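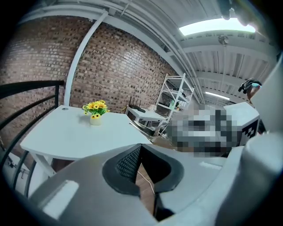

*A small pot of yellow daisy-like flowers on a white table, with a brick wall and a black railing.*

A **mezzanine** is an intermediate floor set between two main floors of a building, or between a floor and the roof, and open on at least one side to the space below. In houses and apartments it is often called a loft or gallery. Mezzanines are common in former mills, warehouses and workshops, where the ceilings are high enough to fit a second level without raising the roof. They are used as bedrooms, reading areas and home offices.

## Structure

A mezzanine may be carried on its own posts, hung from the roof, or supported by beams let into the surrounding walls. Timber and steel are the usual materials. In brick buildings the beams often rest in pockets cut into the masonry, and the brick is left bare on the upper level.

Floors are usually boards or panels laid over joists. When the underside serves as the ceiling of the room below, insulation may be placed between the joists to reduce the sound of footsteps.

## Railings

The open edge is closed by a railing, also called a guard. The most common type has a top rail and vertical balusters. Horizontal bars are easier to climb and are often avoided in homes with children. Black metal is a frequent choice in converted industrial buildings. Glass panels let more light through but show fingerprints and need regular cleaning.

Local building codes set the height of the railing and the largest gap allowed between balusters.

## Services

Pipes and ducts are often run on the surface of the wall, near the ceiling, because solid brick is difficult to channel. They may be painted white to match the ceiling or left in bare metal. Warm air rises, so the upper level can be several degrees warmer than the room beneath it.

## Furnishing

Large furniture may have to be lifted over the railing or brought up in parts. Tables with removable legs are widely used. A desk or table placed near the railing gets daylight from the main room, and many desk tops have a round hole near the back edge for cables.

Low items suit the space under a sloping roof. Potted plants and cut flowers are normally kept back from the open side so that they cannot be knocked down to the floor below.

## Example

The Rukum building, a brick warehouse converted to housing, has 19 apartments, of which five have mezzanines. The conversion was designed by Virgilio Estrella. The largest mezzanine covers 400 square feet and is reached by a straight stair; the others have spiral stairs. The original roof timbers were kept.

## See also

- Attic
- Balcony
- Loft apartment
- Guard rail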